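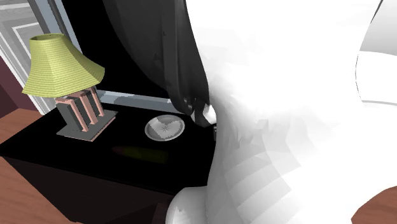
Notebook, teleoperation in simulation, bedroom set. 1 Dec 2025

Started on the second half of the demonstration set for the dish task, driven by hand from the leader arm. The task text is unchanged: approach the dish from the curtain side, close on the rim, lift, hold. The approach is the part that needs most care. With the gripper finger out over the nightstand and the silver dish just beyond it, the white arm covers the whole right end of the top, so from this view the operator has the dish and the lamp to steer by and very little else. The lower end of the curtain comes down in the same place as the finger. I had been using the right-hand edge of the nightstand as a depth cue in the earlier rooms and had to give that up.

Set-up

Scene is the Villance bedroom, variant with the black nightstand. Leader arm is the bench unit, driven through the Codix bridge. Joint mapping is one to one, gripper mapping is linear with a dead zone at the open end. Gravity compensation on the leader is on. Recording goes straight to the Ikbridge store, one file per attempt, failed attempts kept and tagged.

Target for this room is 200 good demonstrations. Before this session we had 90. Closed the session on 116.

Physics step left alone. I did try a shorter step before the first attempt and the bridge could not keep up; the follower lagged visibly behind my hand and I was correcting for motion that had not arrived yet. Put it back. If anyone wants the shorter step for contact quality, it should be done on replay and not while someone is driving.

Approach

Two ways in were tried.

Way A: come down from above and a little to the right, gripper open, then slide left until the fingers straddle the rim. Easy to drive. The trouble is the slide. If the height is off by a small amount the lower finger touches the tabletop and the contact solver pushes the wrist up. On the leader you feel nothing, so the first sign is the dish moving.

Way B: stop short of the dish at rim height, turn the wrist, then go in straight along the finger axis. Slower, and the wrist turn takes joint six close to its limit, but the last part of the move is a single straight line and the recordings look much more alike when laid over each other. Way B from here on. The Way A files are tagged and should be left out of the first training run. Put them back for the second run if we want to see whether mixed approaches hurt.

Pause before closing: I am now holding still for a short count at the pre-grasp pose in every attempt. In the older files there is no pause and the gripper starts to close while the arm is still travelling. The policy trained on those closed early in nearly every rollout. I don't know that the pause cures it. It does give a clean point to cut at.

Curtain

The curtain is a fixed mesh with a coarse collision hull. The hull is fatter than what is drawn, most of all towards the bottom where the folds gather. Twice the arm stopped dead with clear air between it and the cloth as drawn. Turned on the collision overlay and the hull sticks out towards the room. Options:

1. Switch off curtain collision for this task.
2. Ask for a tighter hull.
3. Drive round it.

I took option 3 for this session so that the files match what is already there. Would prefer 2. Option 1 will teach the arm to go through cloth, and we would have to undo that as soon as anyone moves to a real room.

Dish

Mass and friction as supplied. The rim is thin in the collision model and the fingers can end up one inside the other's margin when closed hard, after which the dish shakes. Capped the closing command on the follower side. Shaking gone in the attempts after the cap, but the cap also means the gripper position at grasp is no longer a good sign of whether anything is held. The success check used gripper width. Changed it to dish height above the tabletop, held for the full hold period. Reran the new check over the old 90 and it agreed with the hand labels on all but two. Looked at both by eye: hand label wrong on one (dish slid off during the hold), check wrong on the other (dish lifted but tilted, origin stayed low). Added a note in the label file.

Lamp

No contacts with the lamp this session. The lamp pose is not randomised in this room and I think it should be, at least by a few centimetres along the back of the nightstand. As it stands a policy could learn to steer by the lamp and ignore the dish. Same goes for the dish, whose start position is randomised but over a small patch. Widening it towards the lamp will make Way B harder, with the wrist already short of travel. Try moving the robot base first.

Operator view

Drove the first attempts on the recorded view alone, to keep the operator honest about what the policy will get. Too much of the arm in view for that. When the elbow comes down the large white sections take up the right side and there is no way to judge how far the forearm is from the nightstand. Gave in and opened a second window with a side view, for the operator only, not recorded. Attempts got faster and the number thrown away went down. The cost is that I am now using information the policy will not have, and some of my corrections will look unprompted in the data. Everything driven with the second window is marked "side=1" in the header. The comparison is worth running once there are enough of each.

Sawatzky's wrist view plug-in would be the better answer. It loads in this scene but the exposure is wrong on glossy black surfaces and the tabletop comes out as flat noise. Not chased further.

Bridge faults

One dropout. The log shows the leader stream going quiet and then a burst of stale poses delivered together. The follower jumped. That file is deleted, not tagged, as the joint speeds in it are not physical and I don't want them picked up by the normalisation script. Added a guard: if a pose is older than the timeout the follower holds and the recording is closed as failed. Timeout is in the config under "stale_ms". Have not seen it fire yet, so treat it as untested.

Log buffer was overrunning at 2000 entries and silently dropping the oldest lines. This also explains the gaps we put down to disk trouble in July. Now flushed at the end of every attempt.

Replay

Replayed all of the session's good files open loop from the saved start states. Most end with the dish up. The ones that fail all fail at the rim, where a very small difference in finger height decides whether the grasp holds. Replay uses saved joint targets, not the measured joints. Check whether the older set was replayed the same way before comparing any numbers.

To do

Ask for a tighter curtain hull.
Randomise lamp position, then repeat a short batch before committing to it.
Test the stale pose guard by pulling the leader cable mid-attempt.
Check joint six margin with the base moved back.
Write the Way A / Way B tags into the index as well as the headers; the loader only reads the index.

Leader gripper trigger has play in it again. Tightened the grub screw, no thread lock to hand.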